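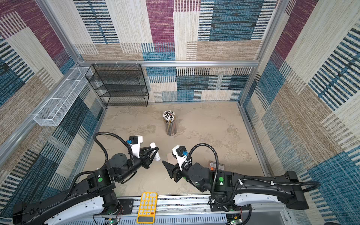 The Nanport four-tier desk shelf is an open wire mesh unit for stationery, small parts and packaged consumables. It has a rectangular frame and stands directly on the floor or worktop; no wall fixing is needed. Finish is black. The unit fits squarely into a corner and can be paired with a sectioned hanging tray in white wire mesh, hung by small hooks from a rail on the adjoining wall. Spare hooks can be placed on the rail over the shelf, and tall items such as a full cylindrical pencil holder can stand clear of it on the open floor.

Specification
Product code: 563
Tiers: 4, open
Material: wire mesh, black
Assembly: frame and tiers supplied flat, 2 side panels
Fixings: included
Load: 3 kg per tier, evenly spread

Hanging tray (sold separately)
White wire mesh, long narrow pattern, divided into sections. Supplied with small hooks for rail mounting. The tray may be hung level or at an angle along the wall. Pens and pencils should be laid lengthways. Do not hang the tray from the shelf tiers.

Assembly
Stand the side panels upright, engage the lowest tier first, then work upwards. Check that the corners sit at 90 degrees before tightening. Retighten after the first week of use.

Care
Wipe with a dry cloth. Avoid solvent cleaners on the black finish.

Ordering
Stocked by Grurovero in single units and in cartons of 3. The Tokano tray hooks are compatible with this range; Hong series hooks have a narrower throat and will not seat fully. Page revised March 2024.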